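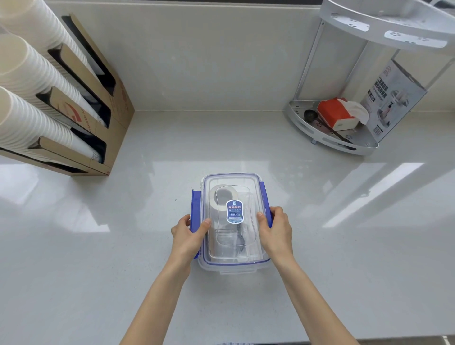
Pressing the lid down on the junk drawer box. The left blue latch folds out and stands up at the side.

Clip-lock food containers, for everything except food

Home | Reviews | Kitchen | Storage | Garage | About | Contact

I bought a set of these for leftovers and I think I have used one of them for leftovers, once. The rest have crept out of the kitchen and into every cupboard in the place, and I could not be happier about it!

They are the clear rectangular sort with blue latches and a thin blue seal running around the lid. Mine came from Salazar, the homewares shop near the station, which sells them without much fuss from a big bin by the door. The label on the lid is mostly in Chinese, with tiny white print underneath that I gave up on, so I can't tell you a great deal about the maker. I paid $119 for the full set, all sizes, lids included. That felt like a lot at the register. It doesn't now.

The box I use most lives on the counter end of the kitchen, next to the paper cups, and holds what used to be the junk drawer. White tape, a small screwdriver, picture hooks, the bits you need twice a year and can never find. I tip the whole lot in, press down on the lid and snap the sides. Because the plastic is clear I can spot the tape from across the room, and that alone has saved me buying another roll (we had 6 at one stage, all started).

The latches are the best part. They have a proper click, firm enough that you know it's shut, and I can still undo them with sore thumbs in the middle of winter. My old Keltus tubs had a press-on lid that you had to burp at one corner, and half the time the opposite corner popped up while you did it. With these I hold one side steady, lean on the other and it goes down flat. I've had the set since April and none of the hinges have gone white or started to tear, which is how the Keltus ones ended their days.

The seal is good too. I filled one with water, clipped it and left it upside down in the sink overnight, and the sink was dry in the morning. Overkill for picture hooks, but I was curious. It does mean the box is fine in the laundry, the shed or the boot of the car. One holds the bike repair bits. One has cookie cutters. I keep finding new jobs for them - candles went into one last week and I was far too pleased with myself.

A few grumbles. The lid has a raised panel in the middle, so a box of a different size wobbles when it's stacked on top. Same on same is fine. The sticker on the lid is a pain to shift. I've peeled two with a hair dryer and a bit of eucalyptus oil, and left the others alone. And the seal traps crumbs, so if you do use them for food you'll want to run a skewer around the groove every so often.

I also tried the Fidico version, which has a softer lid and costs less. It's a decent box and the colours are nice, but the latches feel thin and one came off in my hand while I was showing it to my sister. She bought the blue ones.

Would I get them again? Yes, and I probably will, in the small size, for the bathroom cupboard. Four and a half out of 5, with the half gone for the sticker.

Comments (4)

polo_and_pickles: Do the latches survive the dishwasher? Mine on another brand went stiff after a few months.

Reply from the author: Top rack only here, and no trouble so far. I wash the lids by hand if I'm feeling virtuous.

shedlife: Use these for screws and wall plugs. Don't overfill them, the bottom bows a bit when you lift.

Maplegrove: Cooking oil on the sticker, leave it ten minutes, then an old bank card. Came off in one piece for me.

Previous review | Next review | 1,879 reads

Contact us | Copyright Polo Home Reviews | Back to top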